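Home | Contents | Chapter 3 | Glossary | Index
Print this page | E-mail this page

18 May 2021
By Anouk Bakker

CHAPTER 4
Small Things, Shallow Trays

Empty your pockets onto your bed and look at what lands there. A hair tie, a piece of candy, a receipt, maybe a snack you meant to eat at lunch. You have just made the best sorting puzzle I know, and we get a whole chapter to play with it!

In Chapter 3 we folded clothes, and clothes are forgiving - they take nearly any shape you ask of them. Small things have their own ideas. They roll, they tangle, they slide under the pillow. A shallow tray or an open box gives them a place to be while you make up your mind. 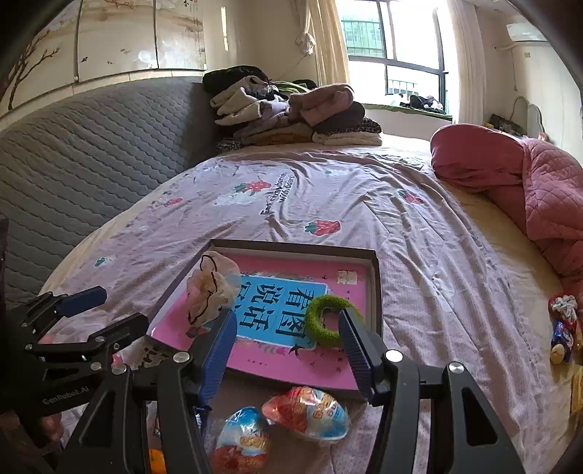 Why use a shallow tray when a deep box holds more?
Most people stop looking once things are stacked out of sight, so a deep box fills up with items that never get sorted. In a shallow one, everything stays in view and within reach.

Kvido Paulík taught this lesson to 10 beginners in Larkgate one October, and he let them pick their own groups. Some went by use, some by color, and one pair went by what would squash and what wouldn't (a wonderful idea, and we'll borrow it in Section 4.2). Food makes that last way of sorting very real. Fruit bruises, cookies crumble, and a walnut in its shell can put up with almost anything.
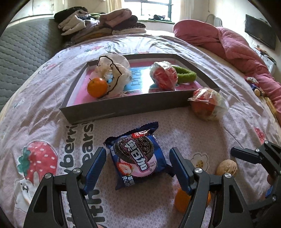

Fig. 4.1 Fruit and a hair tie share the tray; a cookie pack and a walnut are still on the bedspread.

Before you read on, try it. Clear a flat spot, set down a tray, and put in only what you can name a use for this week. Leave the rest beside it for now - we come back to that pile in Section 4.1.

Words to know: tray, rim, group, leftover pile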